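Minutes, Irkilville Allotment Association, February meeting

Held in the back room of the Imai tea rooms, 7.30pm. Toshiko Shibata in the chair and also taking these minutes, the post of secretary having been vacant since the last secretary read the job description.

**Apologies**

Received from plots 9, 14 and 22. Plot 31 sent apologies for the previous meeting, which were accepted.

**Minutes of the last meeting**

Agreed, with one correction. The word "shouted" in the paragraph on bonfires is to be replaced with "said". The member concerned asked for "said calmly". This was put to the room and fell.

**Matters arising**

*The lower gate.* Still sticks. The new padlock has been fitted and the code given out to all plot holders, two of whom have written it on the gate. It will be changed again before the clocks go forward. Please don't write this one on the gate.

*Manure.* The stables will deliver again in spring, same terms as before, but the driver won't reverse past the water tank after what happened to the water tank. The heap will therefore go on the turning circle. Members are asked to park elsewhere, and to remember that "a couple of barrowloads each" was the wording agreed last year and that a barrow is a barrow. A trailer was mentioned. The owner of the trailer looked at the ceiling.

*Plot 17.* The hens have gone. The cockerel was discussed under hens last time and the owner's position is that he isn't one. Letter to be sent.

**Water**

The long item. The mains supply will be off until the end of March as usual. The two standpipes at the top end need new washers and the one by the compost bays needs replacing outright, having been mended with a bicycle inner tube by persons who were present and did not own up.

Two quotes were in hand. Koltel would do the standpipe and relay the pipe as far as the bean rows. Jolto would do the standpipe only, but could come sooner. There was a feeling that sooner was good. There was a second feeling, from the bean rows, that the pipe has leaked since the bean rows were put there and that it was interesting how often the top end got things sooner.

After a long discussion it was agreed to go with Koltel, if they will hold their price until after Easter. Toshiko to ring them.
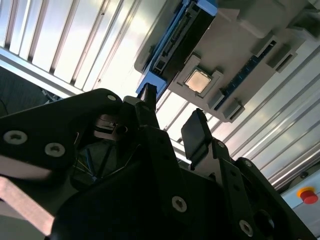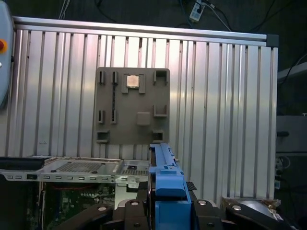
Hosepipes: the rule remains that a hose may be used for filling butts and not for watering. A member asked what the difference was if you filled a butt and then emptied it over your marrows. The chair said the difference was effort.

**Rents and waiting list**

There are 46 plots let and 37 people on the waiting list, which prompted the annual suggestion that full plots should be split into halves as they come up. For: more people get one, and a half plot is as much as most beginners can ruin in a year. Against: twice the sheds. A vote was taken and the motion passed, to apply only to plots that fall empty from now on. Everybody who spoke against it has a full plot, and it was confirmed to them three times that they could keep it.

Rents stay as they are. They fall due at the start of April and may be paid by bank transfer or cheque. Coins in a plant pot left on the chair's doorstep will no longer be treated as payment, partly on account of the slugs.

**Sheds and structures**

Plot 5 has asked permission for a greenhouse. Granted, provided it goes at the north end and doesn't shade plot 6. Plot 6 wished it noted that the last thing permitted on plot 5 was described as a cold frame and has a door and a sofa.

Plot 28 has asked whether a pond counts as a structure. The rules say nothing. It was left that a pond is fine if a toddler could be got out of it without taking your boots off, and that somebody should put that in better English before it goes on the noticeboard.

**Seed swap**

To be held in the tea rooms in March, on a morning when they aren't doing breakfasts. Envelopes must be labelled with the name of the seed and the year it was saved. Last time there were a good many marked "beans?" and one marked "not sure, ask Dad". Seed potatoes welcome. Jerusalem artichokes are not welcome, and the member who brings them knows this.

**Any other business**

The strimmer is missing from the tool store - if you have it, put it back and no more will be said. The petrol can may be returned at the same time.

Complaint about the radio on plot 12. The radio will be turned down. Plot 12 asked if the complaint was about the volume or the brass bands and was told both.

Thanks were given to the tea rooms for the loan of the room and the leftover scones.

Meeting closed at 9.40pm, the lights having been switched off at 9.30.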